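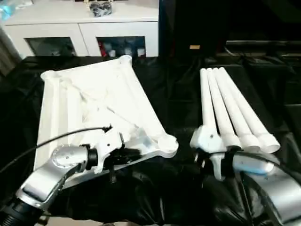

Card makers argue a good deal about ink and hardly at all about storage, and I think the priorities are the wrong way round. An ink pad that has been kept badly will spoil more cards than an ink pad of the wrong brand. Most of us put our supplies wherever there is a shelf, and the usual advice is to choose something with glass doors so that everything can be seen. A white cabinet with two glass-paneled doors looks well in a room, and the pale bottles and containers lined up on a shelf behind the right-hand door are easy to find. My objection is to glass doors as a general rule for paper and dye inks. Light passes through glass, and coloured card fades in it.

I began keeping records in February, after a packet of lilac card stock came out with a bleached stripe down one edge. The packet had stood upright behind glass, with 5 mm of each sheet showing past its sleeve. The stripe was 5 mm wide. I do not need a laboratory to interpret that.

Akua Akpalu, who runs the stamping evenings at Fescombe, disagrees with me. Her view is that supplies kept out of sight are not used, and that a faded sheet costs less than a full drawer of forgotten ones. She has a point about the drawer. I own 200 stamp sets and could name perhaps half without looking. But her argument is about habit, and habit can be dealt with by a written list taped inside a solid door.
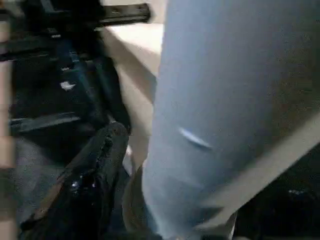 The list need not be elaborate. Mine gives the name of the set, the shelf and the date last used. Korkdale sell an indexing kit with 1,000 printed labels, far more than a home card maker will get through, and the adhesive lifts in damp weather. Plain masking tape holds better.

Ink pads are a separate matter. Piston pads should be stored upside down, whatever the lid says, so that the ink stays near the surface of the felt. Ağca pads are foam and can be stored either way up. Neither should share a shelf with embossing powder — a loose lid on the powder will ruin both.

I would keep glass for finished cards, acrylic blocks and anything else that light does not harm quickly, and put paper behind wood or in boxes. Anyone unwilling to change the doors can line them on the inside with brown paper. It looks poor and it works.

Posted 7/29/26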